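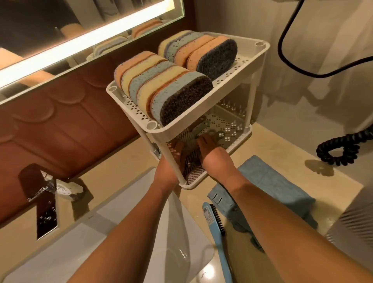

Codgate House Residents' Association
Minutes of the December meeting, held in the ground floor lounge at 7.15 pm

Jae-hoon Yang took the chair and Gun-woo Hyun took the minutes. Apologies were received from flats 4 and 11. The minutes of the last meeting were agreed with one correction: the bill for the gutter work was £525, not £552. The first item was the shared washroom on the second floor. Flat 9 asked again for somewhere to keep things off the counter. It was agreed that a two-tier plastic rack next to the basin, white and with holes in the upper tray, is the right sort of thing, and that one should go in the first floor washroom too. Gun-woo to buy it out of petty cash.

2. Hot water
The boiler lost pressure twice in the past month. Agarwal Heating came out both times and charged £183 for the second visit — the first was covered by the service plan. They think the expansion vessel needs replacing and have quoted £676 including labour. Flat 2 asked whether a second quote had been sought. It had not. Jae-hoon will ask Domudell for a price and circulate it by email. If it is no lower, Agarwal will be told to go ahead.

Flat 7 reported that the water on the top floor takes several minutes to run warm before 7 am. The timer will be brought forward by half an hour as a trial.

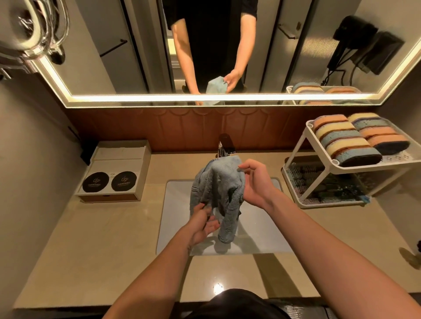

Flat 7 also asked if the timer could be set differently at weekends. Gun-woo has the manual and will look. Flat 2 objected to any change that puts up the gas bill, and asked for this to be minuted.

3. Bins and bicycles
The council has missed the recycling twice. Flat 5 has reported it and has a reference number. Bicycles are still being left under the back stairs. A notice will go up, and anything left there at the end of January will be moved to the shed.

4. Kirnilden Road entrance
The closer on the side door is slamming again. Flat 1 adjusted it in the autumn and is willing to try once more. The outside light works but comes on too late. No action for now.

5. Money
The balance in the association account is £459 after the gutter bill. Two flats have yet to pay this quarter. It was agreed to leave the contribution as it is until the boiler price is known — flat 2 abstained.

6. Any other business
Flat 10 asked for the lounge on a Saturday afternoon in January for a birthday. Agreed, provided the chairs are put back.

The meeting closed at 8.40 pm. Next meeting in February, same place, date to be sent round.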